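Stolura two-arm station, walk-through checklist with my comments

Rails and arm mounts: OK. I leaned on both rails pretty hard and nothing shifted, so full marks to Stonberg there!
Emergency stop: OK, tried it 4 times.
Cables: needs work. There are too many thin ones trailing over the floor for my taste, and I'd like them in a cover before we sign.
Can sorting at 60 percent speed: OK, and kind of fun to watch. 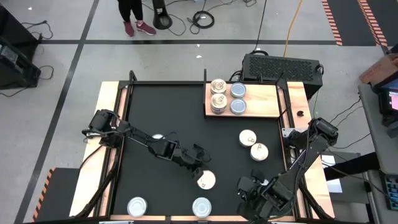
Lihua Li would rather we reran the stop test at full speed before anybody talks about the $825 service plan, and fine, I've added it as item 11.

Floor tape: OK.
Spare gripper fingers: not in the box, I've emailed Stonberg.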